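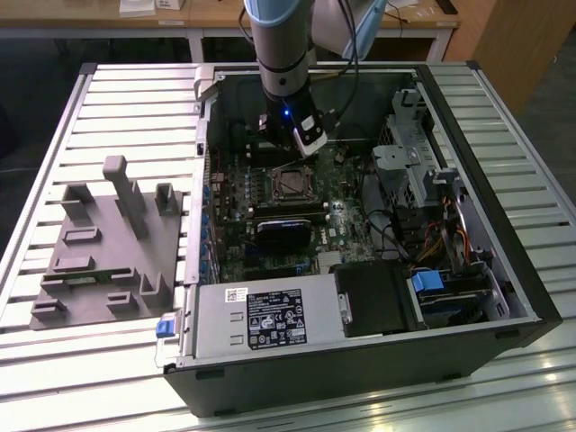 An open desktop tower on the bench, with the processor socket empty.

Most offices throw out desktop computers too early. I have bought and retired machines for Grarico since I started there one January, and I think the usual replacement schedule wastes money. A tower is a metal box with parts that come out. When one part is too slow, that part can be changed.

Last year we priced 70 new desktops. My colleague Azadeh Rostami asked what it would cost to keep the old ones and put better used processors in them. The new machines came to 1,578 dollars each. The upgrades came to 100.
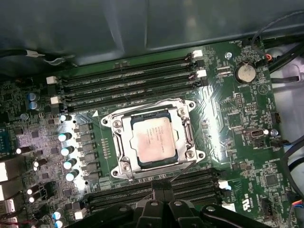
A processor in its metal retention frame, with empty memory slots above it.

The objection I hear from Behrouz Karimi in purchasing is labor. He is right that it takes time, and a bent pin can cost you a board. That is a reason to train people and pay them for the work.

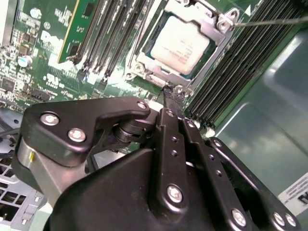 Memory is where I would tell any office manager to look first. Staff complain that a computer is old when it is short of memory, and the order for new machines goes in before anyone takes off a side panel. A Dell board like this one has slots on both sides of the processor, and some of them are empty. Fill those before signing for a new fleet.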